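Home | Guides | Member Area | Contact

Brestel Fan Club Platform – Moderator Set-Up Guide
Posted 18 April 2019 by Dedach Member Services

Section 7. Preparing a Celebrity Q&A Page

This section applies to moderators who host live question sessions with actors, singers and television guests. A standard page accepts up to 1,042 questions per session.

1. Sign in to the Brestel dashboard and select New Session.

2. Enter the guest's professional name exactly as it appears in the booking form. Do not use nicknames.

3. Upload the approved biography. Biographies that mention the guest's children by name must be returned to the publicist for written consent.

Note: Consent given for an earlier session does not carry over.

4. Set the question window. The default is 11 days – shorter windows may be chosen for guests who are filming.

5. Open the Filters tab and switch on Family Privacy. Questions about home addresses, schools or medical matters will be held for review.

Caution: Turning off Family Privacy after the page is live releases all held questions at once. This cannot be reversed.

6. Choose a page theme. Borkowska is the standard layout; Brulleslow has larger type and is recommended for readers on phones.

7. Select Preview and check every link in the biography.

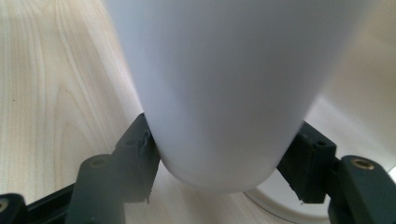 8. Send the preview link to the guest's representative. The page may not be published until the representative has selected Approve.

9. Select Publish. Members who follow the guest will receive one notice by email.

Note: Sessions with more than 3,572 registered followers are placed in a queue and may open a few minutes after the scheduled time. Do not publish the page a second time while it is in the queue.

To change the guest's name or the session date after publication, close the page and begin again at step 1.

Last updated: September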